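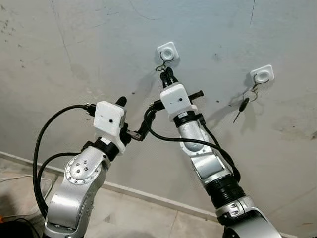
Acta de la reunión de junio
Club de mesa Zundau

Lugar: comedor pequeño del restaurante Nazarenko
Hora de inicio: 19:10
Hora de cierre: 21:25

Asistentes: Vira Fedoruk (preside), Guilan Tang, Ivone Barros, Demyd Prokopenko (toma el acta)
Excusa su ausencia: Hryhorii Pylypenko, que envió por correo sus comentarios sobre los puntos 2 y 4.

1. Acta anterior

Se aprueba con una corrección pedida por Ivone: donde decía "vino de la casa" debe decir "vino del menú". No es lo mismo y en el Nazarenko se cobran aparte.

2. Valoración de la última cena (Geten)

Vira abre el punto leyendo los comentarios de Hryhorii. Le gustó mucho la crema fría de guisantes con menta y considera que el cordero fue el mejor plato que ha servido el club desde que él es socio. Se queja del ritmo: entre el segundo pase y el tercero hubo una espera que calcula en más de media hora, y el pan no se repuso.

Guilan coincide en lo del pan. Añade que la mesa del fondo recibió el pescado claramente más hecho que la mesa de la ventana. Lo comentó con la sala y le ofrecieron cambiarlo, pero para entonces ya casi había terminado.

Ivone no está de acuerdo con la queja sobre el ritmo. Opina que el menú era largo y que una pausa antes de la carne se agradece. Sobre el postre (sorbete de apio con manzana asada) hay división: a Ivone y a Demyd les pareció lo mejor de la noche, a Guilan le supo a ensalada.

Se acuerda escribir al Geten para dar las gracias, mencionar lo del pescado y decir que se volverá en otoño. Redacta Guilan, revisa Vira.

3. Próxima cena: elección de restaurante

Quedaban dos candidatos de la reunión anterior.

Drasside. Demyd estuvo allí un domingo a mediodía con su familia. Cocina de brasa, carta corta, producto del día escrito en una pizarra. Probó puerros a la brasa con romesco, arroz seco de sepia y una tarta de queso poco dulce. El arroz llegó en su punto y con el fondo bien tostado. Como inconvenientes señala que el comedor es ruidoso y que las mesas están muy juntas. Solo admiten grupos si se acepta un menú cerrado.

Nazarenko. Es donde el club se reúne y el trato es bueno, pero Ivone recuerda que ya se cenó aquí dos veces en el último año y que varios socios han pedido variar. Vira dice que la cocinera tiene platos nuevos de temporada, entre ellos unos raviolis de remolacha con requesón que ella ha probado y recomienda. Propone dejarlo para invierno.

Votación: Drasside, tres votos. Nazarenko, ninguno. Una abstención (Vira). Hryhorii había avisado por escrito de que aceptaba lo que se decidiera.

Demyd pedirá al Drasside dos propuestas de menú cerrado, una con arroz y otra con pescado entero, y preguntará si se puede ocupar la parte de atrás del comedor, que tiene menos ruido. Guilan pide que conste que necesita saber qué platos llevan frutos secos - el romesco los lleva - y que se ofrezca alternativa sin tener que pedirla en la mesa.

4. Cuentas

Saldo en la cuenta del club: 3000 euros. De ahí hay que descontar 600 euros de señal que se pagarán al restaurante elegido para la próxima cena, si el Drasside pide la misma cantidad que pidió el Geten.

Hryhorii propone en su correo subir la cuota mensual a 8 euros. Argumenta que los menús cerrados han subido y que el club está poniendo la diferencia en cada salida. Ivone prefiere no tocar la cuota y que cada asistente pague la parte que falte. Vira observa que eso obliga a cobrar en la mesa al final de la noche, cosa que ya se intentó y resultó incómoda.

No se vota. El punto pasa a la siguiente reunión, con Hryhorii presente. Mientras tanto, Ivone preparará una hoja con lo que costó cada una de las últimas salidas y lo que aportó el club.

5. Bebidas

Guilan plantea que el maridaje deje de ser obligatorio. Hay socios que no beben y pagan lo mismo. En el Geten le sirvieron agua con gas toda la noche mientras los demás probaban los vinos, y le habría gustado una opción pensada para acompañar los platos: una kombucha, un té frío, un mosto con acidez.

Demyd está a favor. Ivone también, siempre que el restaurante reciba los números cerrados con antelación. Se aprueba por unanimidad de los presentes. A partir de ahora la hoja de inscripción tendrá tres casillas: con maridaje, sin alcohol con maridaje propio, y solo agua.

6. Reseñas para el boletín

Vira recuerda que la reseña del Geten sigue sin escribir. La última publicada recibió críticas de algunos socios por extensa y por dedicar más líneas a la vajilla que a la comida. Se acuerda que las reseñas no pasen de una página, que nombren todos los platos servidos y que recojan al menos una opinión contraria a la del autor, si la hubo.

Se encarga Ivone. Guilan le pasará sus notas, que incluyen los vinos por orden.

Demyd pregunta si se va a seguir poniendo nota numérica a los restaurantes. Vira es partidaria de quitarla. Ivone quiere mantenerla, dice que es lo primero que mira la gente. Se deja como está por el momento.

7. Ruegos y preguntas

Guilan propone dedicar una salida al desayuno o al almuerzo de mercado. Buena acogida, sin fecha. Buscará sitios.

Ivone pide que las convocatorias se envíen con más margen. La de esta reunión llegó la víspera.

Vira transmite la queja de una socia a la que no se le respetó el sitio en la última cena. Se disculpará el club por correo y los sitios se asignarán por orden de inscripción, salvo petición expresa.

Tareas pendientes

Guilan Tang: carta al Geten; notas de la cena para Ivone; sitios para el almuerzo de mercado.
Ivone Barros: hoja de costes; reseña del Geten.
Demyd Prokopenko: menús, alérgenos y reserva en el Drasside; hoja de inscripción nueva.
Vira Fedoruk: revisión de la carta; disculpa a la socia; próxima convocatoria.

La próxima reunión será en el mismo comedor y a la misma hora. Vira confirmará el día cuando el Drasside haya respondido.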